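Preguntas frecuentes sobre la banda sonora de «Clurkside»

Enero de 2023

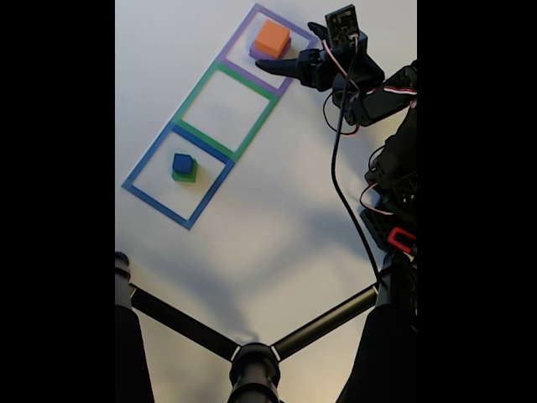

Desde que la película se estrenó recibimos muchos mensajes sobre su música, y varias preguntas se repiten. Hemos reunido las respuestas en esta página. Si su duda no aparece, puede escribirnos con el formulario de contacto de la web, en español o en inglés.

¿Qué es exactamente «Clurkside»?

Es un largometraje musical producido por Istent. Cuenta la historia de una familia que tiene una sala de baile en un pueblo de costa y que debe decidir si la vende. Las canciones forman parte de la trama: los personajes cantan delante de los otros personajes, en la sala, en la cocina o en el autobús.

¿Cuántas canciones tiene el álbum?

El álbum tiene once cortes. Ocho son canciones con letra y tres son piezas instrumentales. En la película se escuchan todos, pero algunos de ellos en una versión más corta.

¿Por qué la canción de la cocina dura menos en la película?

En el montaje se quitó la segunda estrofa. La escena ya era larga y el diálogo que viene después necesitaba espacio. En el álbum se conserva la canción completa, tal como fue grabada.

¿Quién ha publicado el disco?

Lo ha publicado el sello Clikeck, que también se ocupa de la edición física y de las partituras. Istent mantiene los derechos de la película. Por este motivo, las consultas sobre el disco y las consultas sobre la película se contestan desde dos oficinas diferentes, y a veces una respuesta llega antes que la otra.

¿Las voces son de los propios actores?

En siete de las ocho canciones, sí. En la canción que abre la película la voz es de una cantante profesional, y así figura en los créditos finales. Los actores prepararon sus canciones durante 60 días antes del rodaje, con una profesora de canto que trabajó con cada uno por separado.

¿Se grabaron las canciones durante el rodaje o en el estudio?

Las dos cosas. Los números grandes, con baile, se grabaron primero en el estudio y después los actores los interpretaron sobre esa grabación. Las tres canciones más íntimas se cantaron en directo delante de la cámara. Si escucha con auriculares la canción del autobús, podrá oír el motor y también alguna respiración. Se decidió no limpiarlas.

¿En qué idioma están cantadas?

La mayoría en español. El estribillo de «Ó Súilleabháin» tiene dos versos en irlandés, y la traducción se encuentra en el libreto del disco.

¿Por qué una canción se llama «Ó Súilleabháin»?

Es el apellido del músico ambulante que llega a la sala de baile en la primera parte de la película. El personaje es imaginario y no está basado en ninguna persona real. Hemos recibido varias veces la pregunta de cómo se pronuncia: algo parecido a «o suliváin», con la fuerza en la parte final. Sabemos que en la película cada personaje lo dice de una manera distinta. Está escrito así en el guion.

¿Puedo comprar el álbum en vinilo?

La primera edición en vinilo fue de 200 ejemplares y está agotada desde septiembre. Clikeck prepara una segunda edición con la misma portada, pero sin numerar. No tenemos todavía una fecha que podamos comunicar y, por ahora, no se aceptan reservas. El disco compacto sí está disponible en la tienda del sello.

He comprado el disco compacto y mi libreto no trae las letras. ¿Es un error?

Sí, es un error de imprenta que afecta a una parte de la primera tirada. Envíe una fotografía del libreto abierto por las páginas centrales, junto con su dirección postal, y recibirá uno nuevo sin ningún coste. No es necesario devolver el antiguo.

¿Dónde puedo escuchar la música sin comprar el disco?

Las once piezas están en las plataformas de música habituales. El orden es el mismo que en el disco. Hay que decir que no coincide con el orden de la película: el tema instrumental de los títulos finales aparece en el álbum en cuarto lugar, porque así lo pidió el equipo de música.

¿Existen partituras?

Se han publicado las de cinco canciones, para voz y piano. Las partes para grupo completo se alquilan, no se venden. Si usted dirige un coro, indique en su mensaje cuántas voces tiene y si necesita un tono más bajo; de dos canciones ya existe una versión transportada.

¿Podemos cantar una canción en nuestra escuela?

Para una actividad dentro del aula no hace falta escribirnos. Para una función con público, aunque la entrada sea gratuita, pedimos que se solicite el permiso con 30 días de antelación. La solicitud debe decir el título de la canción, el lugar y la fecha prevista. Normalmente contestamos que sí, pero necesitamos tener el papel.

¿Y puedo usar una canción en un vídeo mío?

Depende del vídeo. Si es una versión suya, cantada o tocada por usted, puede publicarla citando el título y a los autores. Si quiere utilizar la grabación original, debe pedir autorización a Clikeck, también cuando se trata de pocos segundos. Istent no puede dar este permiso, aunque recibe muchas peticiones.

En los títulos finales suena una melodía que no encuentro en el álbum. ¿Cuál es?

Es un arreglo para acordeón de la canción de apertura, mucho más lento. No se incluyó como pieza independiente. Se puede escuchar solamente en la película, después del tema instrumental, cuando ya salen los agradecimientos.

¿Las coreografías se pueden aprender en algún sitio?

No hay de momento ningún material oficial. Se grabaron los ensayos, pero esas grabaciones se hicieron para el uso interno del equipo y no está previsto publicarlas.

¿Habrá un concierto con las canciones de la película?

Se ha hablado de ello y nos gustaría mucho. Reunir a los actores en las mismas fechas es difícil, y por esta razón no queremos prometer nada. Cuando exista una noticia segura, aparecerá primero en esta página y en el boletín.

¿Cómo puedo recibir el boletín?

Escriba su dirección de correo en la casilla que está al pie de la web. Mandamos pocos mensajes y se puede dar de baja en cualquier momento. Si no recibe la confirmación, mire por favor en la carpeta de correo no deseado antes de inscribirse otra vez.

He escrito hace tiempo y no me han contestado.

Le pedimos disculpas. Los mensajes con archivos adjuntos muy pesados son rechazados por nuestro servidor y no siempre sale un aviso. Vuelva a escribir sin adjuntos, indique en el asunto «banda sonora» y le diremos de qué manera puede enviarnos el resto.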